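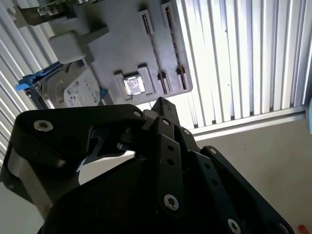

Sep 25, 2022
Glue tests, hide v. fish, second round

Joints opened up this morning after 36 hours in the clamps. Lorraine had bet on fish glue and has been told she may collect.

Set-up as before: lap joints in beech, planed the same day, edges left square. Hide glue from the Stikwood tub, soaked overnight and heated gently in the double pot. Fish glue straight from the bottle. It smells the way you would expect, and Ashley has asked that it live somewhere other than the shelf above the kettle. Moved to the paint cupboard.

Hide glue: 4 of 7 joints failed in the glue line. Clean faces, hardly any torn fibre, and on two of them the glue had plainly gelled before the parts met. I blame my own speed. Gholamreza blames the open door, which is kind of him, as I was the one who opened it.

Fish glue: no glue line failures. The wood went first on every joint, with a noise that brought Fereshteh in from next door to ask what we had broken. Told her: beech, on purpose.

None of this proves fish glue is stronger. It proves it waits while I hunt for the second clamp. If the chair for Cerkcombe were being glued by someone with three hands I would still use hide, because it has to come apart again in somebody else's lifetime and I'd like them to think well of us.

To try next:
Warm the hide glue parts on the radiator first. Rosalinda swears by a hairdryer. We own no hairdryer. Rosalinda does.
Pinch of urea in half the batch to slow the gel. Rahimi's notes say to go easy, then give no amount, so go easy.
Repeat the worst four with the door shut.

Other business. The Tanham plane iron is back from grinding and is now square, which makes one of us. The back is still hollow near the edge; needs an hour on the coarse stone before it is fit for anything. Somebody has been opening tins with the marking knife. I am not asking who. There is a tin opener in the drawer under the vice, beside the other marking knife, which has also been opening tins.

Offcuts labelled and in the box under the bench. Please don't burn them until I've had another look at the hide glue faces under a lamp.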